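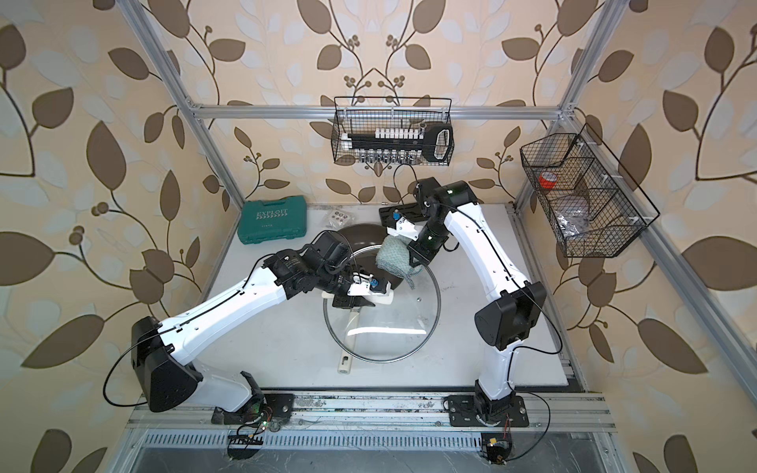 Glass pot lid held by its white handle, patterned wallpaper behind.

Progress report to the Dernen Fund
Winter coat and blanket drive, Vallejo
Submitted by Rosalía Sepúlveda, Skomum Neighbors, 18/02/2026

Where we are
Our grant target is 3,000 items given out by the end of April. As of this report we have given out 2,315. Coats make up the larger share, then blankets, then hats and gloves, which we count as one item per pair or piece. Children's coats went fastest and we ran out of the smaller sizes twice. Adult extra-large is also short.

We collect at 15 drop-off points, mostly churches, school offices and laundromats. Three of them were added after the first report. The laundromat on the east side brings in more than any other single point, and we now pick up there twice a week.

Sorting and repair
Donated coats are checked for stains, broken zippers and missing buttons. Roughly a quarter need some kind of repair before they can go out. Visitación Sarmiento runs the mending table and has trained six other people to replace zippers, which was the job that held us up last winter.

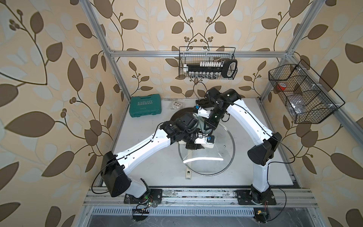

We had planned to pay an outside tailor for the heavier work. So far this has been needed only for two leather jackets and a batch of ski coats with torn linings. The money set aside for it is mostly unspent, and we would like to move part of it to laundry costs. Those have run over every month. A separate request with the figures will follow.

Items too worn to hand out go to a textile recycler. We do not count these toward the target.

Giving out
Most coats leave through school counselors and the two shelters we listed in our application. Families can also come to our own hand-out evenings at the Kilow Street hall. The lines were long at the first one – people waited outside in the rain – so we moved to sign-up times. The later evenings went better, although some families without a phone had trouble signing up. We now hold back part of each evening for walk-ins.
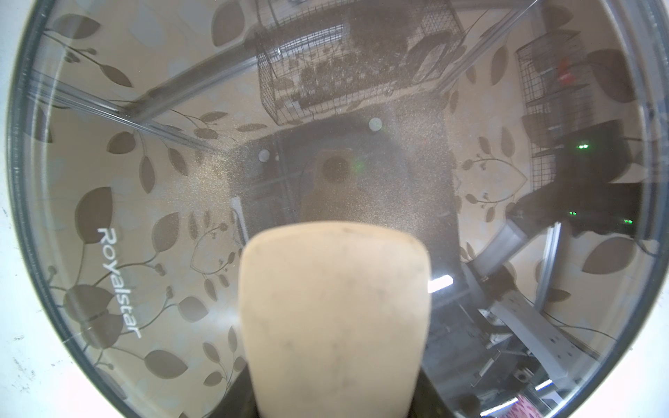

Problems and changes
The van was off the road for nine days with a failed alternator. Pickups were done in private cars and two drop-off points filled up and had to close their bins for a short time. The repair was paid from our general funds.

Storage is still tight. The back room holds about four weeks of stock if the boxes are stacked properly, and blankets take up most of it. We are talking to the hall about a second closet.

Next steps
Drop-off bins stay out until the middle of March. After that we will work through what is in storage, with blankets going to the shelters first. Visitación will wash and box the unsold summer-weight jackets from the fundraising table for next fall. The final report, with receipts and the full count by item type, will reach you in May.

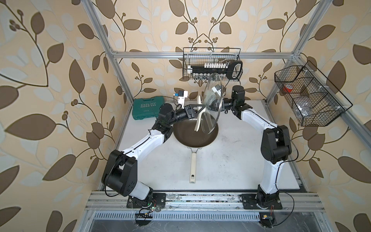
Wire-mesh basket with spice bottles on the back crossbar.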